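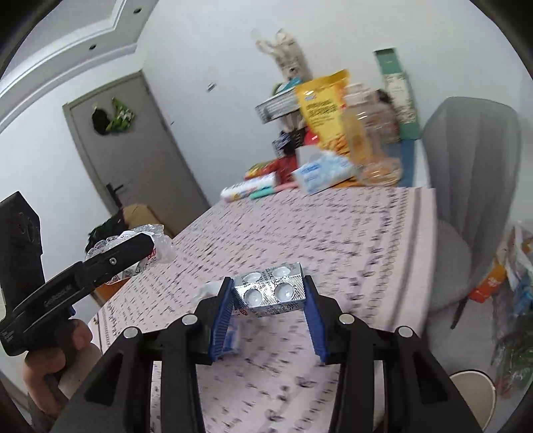
Too slow on the close, the reviewer at Gislow had written, and too much wrist on the way in. The policy will learn the hesitation along with the grasp. Please repeat the thin-object set with one continuous approach.

I read the note twice and set the grippers down on the tablecloth. The contract with Gislow was for 2953 accepted demonstrations. Over 2000 had been accepted before the reviewer changed. The new one signed nothing and wrote from the Pukberg office, usually after midnight.

The procedure was simple enough. Start with both jaws open and clear of the objects. Approach, close, lift, hold for two seconds, place, open, withdraw. The right hand did the work and the left stayed in view unless the task card called for it. Blister packs were listed as thin, bottles as deformable. An episode ran to 15 seconds at most and anything longer was dropped by the software before a person saw it.

I did the thin set again. With foil the difficulty is in the last few millimetres, where you want to stop and check. My own fingers would have slid under the edge without any thought on my part. With the handles I had to decide the angle beforehand and then keep to it, as if I'd already seen how it came out. By the seventh try I had an approach with no pause that I could feel. I uploaded it at ten to four in the afternoon and started on the deformables.

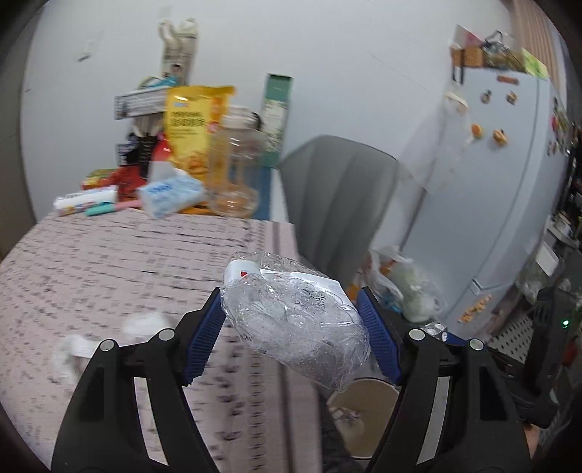
A deformable has no correct width. The card gave a target force and the handle gave no reading of it, so I went by the resistance in the trigger and the noise the plastic made. I had asked Pukberg whether the sound was recorded. The reply said audio was out of scope.

The next note came at 12:40.

Thin set accepted. On the deformables, you release early in episode 7. Is that deliberate?

I opened the episode. The approach was even, and the lift was within tolerance. Near the end of the hold the jaws eased by a small amount and closed again. I had no memory of doing it. I went back through the earlier uploads, to the winter ones, and found the same easing in most of the bottles.

I wrote that it was a habit and offered to redo the lot.

No need, the reviewer wrote. The arm at Jomside has been doing it since March. We had it down as a fault in the Shiferaw controller and replaced the controller. It still does it. It drops fewer than the others do.

Then, on a separate line: Please carry on as you were, and try not to think about it.

I charged the handles and looked up the next card. It was cups.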